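Apples, drawers and a very long February

It's a quarter past nine in the evening and my computer is busy replaying episodes, so I have a cup of tea and a little time to write. I promised a few of you an update on the drawer project back when I was complaining about my lower back, and I never delivered. The back is fine, thank you for asking. I bought a better chair.

For anybody new, I spend my days at Fekbridge doing sensible things with warehouse schedules, and I spend a good many of my evenings teaching a simulated robot arm to tidy up. The way I teach it is by example. I drive the arm myself, moment by moment, and everything I do gets written down – where the hand was, whether the fingers were open, what the cameras in the simulator saw. Then a learning program called Parsa (my own code, named after a cat I used to feed) chews on those recordings and tries to do the same thing without me. If my examples are good, it does pretty well. If my examples are sloppy, it learns to be sloppy with enormous confidence.

The task this winter has been putting an apple in a drawer. I picked it because it sounded easy. You bring the hand over the apple, lower it, close the fingers, lift, swing over to the cabinet, let go, and then push the drawer shut. My nephew can do this in two seconds with a mouthful of toast. I have now done it more times than I'd like to admit, and I still mess it up.

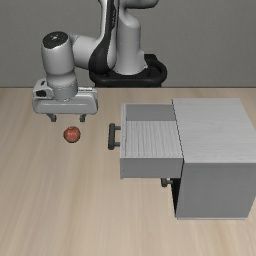
Lined up over the apple, fingers open, drawer waiting.

That moment right there, with the fingers open and the apple still on the table, is where most of my evenings go. I used to rush it. I'd drop the hand down at whatever angle it happened to be, clip the side of the apple, and send it rolling off toward the edge of the world. The apple is round and the simulator is very faithful about round things. So I slowed down, got the gap nicely centered, paused, and only then went down. My recordings got prettier and my success rate went way up, and I was awfully pleased with myself.

Then I trained on them and the arm learned to pause. It would glide over to the apple, stop, and hang there. Sometimes it hung there for the whole episode! I sat and watched it think about that apple for a full minute one night before I went to bed in a huff.

I wrote to Tetteh Mahama about it, because he has been doing this kind of thing a lot longer than I have, and he wrote back a very kind email that came down to one line: "You taught it that standing still is usually followed by standing still." Of course I had. In a long pause, nearly every recorded step says "don't move," and only one step at the end says "okay, go now," and there isn't anything in the picture to tell those two apart. He suggested trimming the still parts out of the recordings and, going forward, keeping my hand moving even when I'm being careful. I did both. Trimming was an afternoon of fussy work with a script I don't want to show anyone, but it helped right away.

Since some of you like numbers, here is where things stand. I've recorded 3,730 episodes altogether, going back to the fall. Of those, 2,693 made it into the training set. The rest went out for all the usual reasons – apple dropped, apple on the floor, apple balanced on the rim of the drawer looking smug, me sneezing. I keep the failures in their own folder, and I've started to think they're worth more than I gave them credit for.

What changed my mind was a set of recordings I made with Kamran Salehi, who drove out from Oterholm for a long weekend and got put to work before he had his coat off. Kamran had never used my controls before and he was, I say this with love, terrible. He missed the apple constantly. But he always recovered. He'd bump it, chase it, come at it again from the other side, and get it into the drawer eventually by some route I would never have picked. We recorded 681 episodes between us over those few days, and when I mixed them in, the arm got noticeably better at second tries. Up to then it had hardly seen a miss followed by a save, so a miss was the end of the story for it. It would carry on to the drawer holding nothing and let go, very politely, of thin air.

I've also gotten more careful about where things start. For the longest time I let the apple appear in more or less the same patch of table, just because it was convenient to reach. Now the position gets shuffled every time, and how far the drawer is pulled out gets shuffled too. It makes each session more tiring, because I can't go on autopilot, but I suppose my going on autopilot was the trouble in the first place.

The drawer handle is next. At the moment every episode begins with the drawer already open, and I'd like the arm to open it by itself. I've tried it by hand a few times and hooking the fingers around that handle is much harder than the apple ever was. The hand wants to turn, the wrist runs out of room, and I end up with my tongue sticking out like a kid drawing a horse. I'm thinking of recording the opening as its own little task first and gluing the two together later. If any of you have done something like this, please write and tell me whether gluing works or whether I'm about to waste March.

A reader who goes by Brukiditz asked last month if I'd share the recordings. Yes, I'd like to, once I've cleaned up the labels. A lot of the early ones are just called "apple test" and "apple test again," and I'll have to sit down and watch them to find out what's in there. I'll start with a smaller batch that I've already gone through by eye.

The replay has just finished, so I'm off to see what it made of tonight's batch, and then to bed.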